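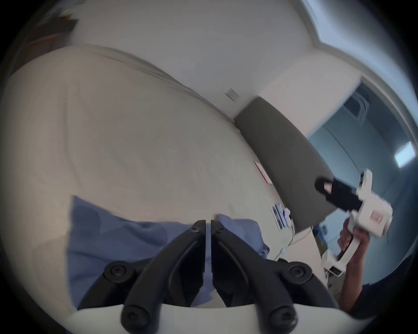
Mirsad Kovačević told us that the joint between the mattress and the headboard is the one part of a bed he never thinks to clear, and that he has lost more pens there than anywhere else in his room. He asked us to say so in the report, and it is a fair statement of the subject.

Bed Surfaces and the Headboard Joint: A Study of Tidying in Small Rooms
Household Studies, second-year project
Cellthorpe Hall, Dravcombe

1. Background

The rooms in Cellthorpe Hall are small and the bed is the largest flat surface in each one. Students sit on it, study on it, sort laundry on it and put things down on it when the desk is full. The hall has 114 single rooms, all with the same bed: a Halvorsen base with a mattress 90 cm wide and 200 cm long. The headboard is a separate upholstered panel from Altetti, fixed to the wall end of the base.

Our course covers cleaning and storage in shared housing. The textbook chapter on bedrooms gives four pages to closets and a single paragraph to beds, and that paragraph is about changing sheets. We wanted to look at the bed as a place where things pile up, and to find an order of work that a person would keep to on a normal evening.

2. What collects on a bed

We sorted what we found into cloth items and small items. This split was made after the first visits, when it became clear that the two groups behave differently.

Cloth items are towels, shirts, pillowcases and so on. They stay near where they were dropped. The light blue cloth in the photo at the start of this report is typical, bunched up with the folds standing, and it is hard to say from a distance whether such a thing is a towel or something to wear. Several of the students we talked to had the same trouble with their own laundry and said they picked a piece up before deciding where it went.

Small items are cards, packets, chargers, receipts, hair ties. These move. Every time a person sits down, the padding dips and whatever is light slides toward the low spot or toward the end. The ones that reach the headboard stop there. A card will lean in the joint and stay for weeks. Cables are a special case, as they are often left near the panel on purpose so that a phone can be charged overnight.

3. Method

We worked in pairs. One person did the tidying and the other kept the notes. Each bed was cleared in 2 ways on separate visits, with the owner's permission and with the owner putting things back on the bed in between as they usually would.

Order A: cloth first. All cloth items are picked up, folded or put in the hamper, and then the small items are collected.

Order B: joint first. The small items along the headboard are collected, and then the cloth is dealt with.

Things that belonged to the owner were not thrown out. Anything we could not place went into a shallow tray on the desk, and the owner went through the tray afterward. The tray was Biljana Živković's idea and it saved a lot of asking.

Mattresses were not lifted. We had planned to do this, but the Halvorsen base has a raised lip along the sides and the mattress is awkward to get back in without pulling the cover out of place.

4. Results

Order A looked better early on. Once the cloth is gone the bed seems nearly finished, and several people doing the tidying stopped at that point and had to be reminded about the joint. On two of the beds small items were folded up inside a towel and found later in the hamper.

Order B was slower to start. The joint is narrow and flat things are hard to get hold of there. A card standing up against the panel is easy, a card lying down along the seam is not. Pressing the padding down with one hand and picking up with the other was the method everyone ended up using. After that the cloth went quickly, and nothing turned up in the laundry.

Most owners preferred Order B when asked. Mirsad preferred Order A and has gone on using it.

Folding was a side question. Folding on the bed itself works for shirts and hand towels. Bath towels were better folded standing up — the padding gives under the hands and the edges do not line up.

5. Problems

The dark gray fabric on some of the headboards shows lint, and we lost time to brushing that was not part of the plan. We also did not agree at first on whether a charging cable counts as clutter. The notes from the early visits list cables and the later ones do not, so the two sets cannot be compared on that point.

The visits were made in the early evening, when most people had already used the bed as a desk. Mornings would probably give a different mix, with more cloth and less paper.

6. Suggestions for the hall

A small wall shelf or a fabric pocket at the side of the headboard would take the cards and packets. A clip for the cable at the lower edge of the panel would keep it out of the seam. We asked the housing office about clips and were told that adhesive ones are allowed as long as they are not put on the upholstery.

The tray stays with the cleaning supplies on the ground floor and can be signed out.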